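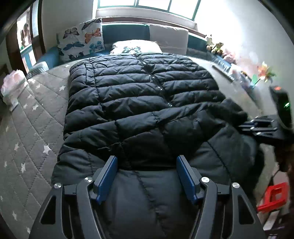 What should you check on a padded coat before it goes away for the summer?
Pockets first, then zip, then seams, and leave the folding until last. Most of the trouble I've had with winter coats has come from something left in a pocket.

End of winter coat check, with my comments
Done 9 April? No, the day I meant to do it and the day I did it were different. Last updated April 9, 2022.

I run through this every spring and again when the coats come back out. Tick, cross, or leave it blank if it doesn't apply to your coat.

1. Pockets emptied, inside ones too
Tick. One tissue, one lip balm with its lid off (!), and a cloakroom ticket, number 683, from a night I'd forgotten all about.

2. Care label read
Tick. Mine says 30 degrees on a gentle wash. If your label has rubbed away, ask at the dry cleaner's. I use Jayasinghe on the parade and they're very patient with me.

3. Zip runs top to bottom and back again
Tick, but stiff. I rubbed a plain candle along the teeth and ran it up and down until it moved properly. Look at the stitching on both sides of the zip while you're there, as that's where linings get caught.

4. Seams between the padded bands
Cross. I lay the coat on the bed and go along each line of stitching with a finger. 2 loose stitches near the hem, both mended in black thread. Puckering is fine, lots of quilted coats pucker. A gap you can get a fingernail into is what you're after.

5. Filling spread evenly
Tick. Pat each band and feel for lumps or thin bits. A few tennis balls in the dryer on low sorted out my old Riltex one, though it did make a racket.

6. Cuffs and collar
Blank for now. Always the grubbiest parts, and I want to do them in daylight with a damp cloth and a drop of washing-up liquid.

7. Small holes or feathers poking through
Tick. Don't pull a feather out, push it back from the other side and rub the fabric between your fingers. Anything bigger than a pinprick wants a patch.

8. Bone dry before storing
Give it longer than you think. I once put a coat away slightly damp and it came out in autumn smelling like a cellar, and I had to wash it all over again.

9. Storage
I use a big cotton bag from Lundska, hung at the back of the wardrobe with two cedar blocks in the bottom. The Narkard vacuum bags are tempting if you're short of space but my filling never quite came back after a summer squashed flat. Fold it loosely if you can't hang it.

Still to do: cuffs, collar, and order more black thread. I'll look in the bag again in May to make sure there are no moths.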